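Notebook > Dye bench > Madder
Filed under: natural dyes, wool

1 July 2024 - madder, second bath

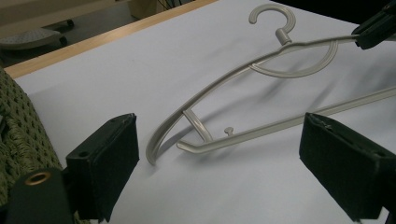
Oh, this bath is lovely! 400 g of the Skaltari fleece yarn, alum mordant, and the red has come out far deeper than the first bath. Rachid Ashour said to keep it under 70 degrees and he was so right - no brown creeping in at all.

Used 214 g of root, the Abdelaziz batch (ground finer, soaked overnight). Bath still has plenty of colour in it, so I'm putting the silk scraps through tomorrow for a coral.

Radwa, can you save me a skein of the grey? Want to try overdyeing it before August. Also we're nearly out of alum.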